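Makers & Machines | Workshop Life
5 min read
292 shares | 9 comments

The arm lives on the second bench from the door, between the drill press and a shelf of half-dead cordless batteries, and on a good evening you can hear it before you see it. It has a little two-note whine when the shoulder joint takes the load, and I have become so fond of that sound that I catch myself humming it on the drive home.

I joined the Brorkavness shared workshop to build a bookcase. The bookcase is still a stack of boards. Somewhere between buying the boards and cutting them I wandered over to a bench where people were arguing (happily, loudly) about gear ratios, and that was the end of my woodworking career. The project was called Cakus, it had a base and most of an elbow, and would I mind holding this for a second?

Cakus is a tabletop arm, built on evenings and weekends out of whatever the members can print, machine, salvage or talk each other into ordering. The control software is homegrown too, a pile of scripts that everyone calls Flirlow, and Flirlow has moods. One night in January it decided that down was up and lifted a coffee cup we had all been ignoring clean off the bench. I cheered! It was the best pickup we'd had all month.

What I love is how physical the whole thing is. I had pictured robotics as typing. There is typing, sure, but there is also filing a bracket by hand because it binds at one end of its travel, and lying on the floor with a flashlight looking for a screw the size of a lentil. My own specialty has become cable routing. I've redone the run down the forearm 9 times and I'd do it again tomorrow, because watching a joint swing all the way over without tugging on a wire is a deep and private pleasure.

The gripper took the longest. Our first version, a clamshell sort of thing, crushed whatever it touched. The one on the arm now has two orange fingers with beveled tips, bolted to black mounts, and they open wide enough to make a foam block look easy.

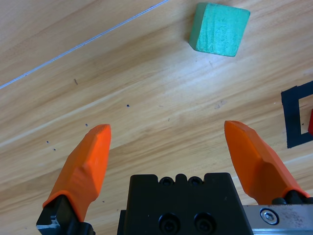
Why practice on foam blocks when there are so many more interesting things to pick up?

Foam forgives you. It squashes a little when the fingers close too far, it doesn't roll away, and it costs next to nothing to replace when a bad command mashes it into the table. Once the arm can handle foam from any angle, you move on to things that slip or break.

We keep a list of those things on the whiteboard: a walnut, a tea bag, a playing card lying flat. The playing card has been up there since before I joined, and people speak of it the way climbers speak of a north face.

The other half of the job is teaching the arm where to put things down. We use tape outlines on the tabletop, and getting a block to land square inside one is harder than it has any right to be. For weeks ours landed crooked. We blamed Flirlow, then the wrist motor, then the table. The culprit was a loose set screw, found by a retired bus mechanic who had come in to borrow a clamp.

There is a rival of sorts. A workshop across the river has an arm named Barbosa, faster than ours and much better looking, and its builders have invited us over for a stacking contest. We said yes before checking whether Cakus could stack. At the moment it can stack 2 blocks, and with the third it gets ambitious.

So most evenings I'm at the bench until they turn the lights off, nudging one number up and another one down, running the same reach again. The boards for my bookcase are leaning against the wall behind me. Last week I borrowed one to prop up the monitor.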